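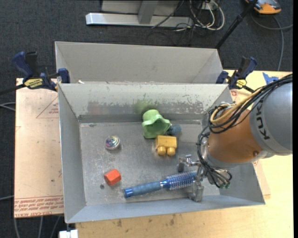
Gray metal bins for the toy corner: six months in

By Guilan Qian
11 February 2026
Last updated: 11 February

I bought two of the Steltmont metal bins last August, and I've been promising a write-up ever since, so let's get to it. Short version: I like them a lot, they scratch like crazy, and I'd still buy them again (probably in the same gray, too).

Before these I had a canvas basket from Pasito. Cute! But it sagged, and once it sagged everything slid to the middle in one big lump and you had to dig. A metal bin stays open. You can look straight in and spot the yellow block or the shiny swirly ball without dumping the whole thing on the rug, and that alone has saved me a good chunk of my evenings.

They're plain rectangles with slanted sides, and I keep mine one right behind the other. The front one is for whatever has been picked up off the floor that day, which means blocks, the green plastic cup thing with the wavy rim, and very often my blue round hairbrush. I used to lose that brush for days at a time. Now I know where to look.

OK, the paint. If you want something that stays pretty, keep shopping. The floor of the bin is bare metal and it's covered in fine scratches, and the gray on the far wall has chipped pretty badly down low, right where toys get tossed in. There's a reddish smear on there too that I've gone at with dish soap and then baking soda, and it's still with me. I touched up one chip with a little paint marker and the patch looked worse than the chip did, so I quit.

The other complaint is noise. Plastic blocks hitting metal is LOUD, especially before coffee. I tried a square of felt in the bottom for a while and it did help, but it collected hair and crumbs like you wouldn't believe - out it went. My sister has the Sevska plastic version and it's a lot quieter, though hers bows out at the sides when it's full.

Cleaning is the best part. I tip everything out, wipe the inside with a damp cloth, dry it right away, done. No seams full of glitter, no fabric to wash. I do dry it carefully with all that bare metal, and so far I haven't had any rust.

I paid almost 97 dollars for the pair with shipping, and I'll admit that stung for what is really just a box. But the basket before it lasted one winter, and these still stand up straight with all their corners where they should be. Get them if you can live with scuffs. Skip them if you have a napping baby on the other side of the wall.

Recent reviews
Pasito canvas basket, one winter later
Li step stool for small kitchens
Sevska stacking tubs
A 2,000 piece puzzle and the table it needs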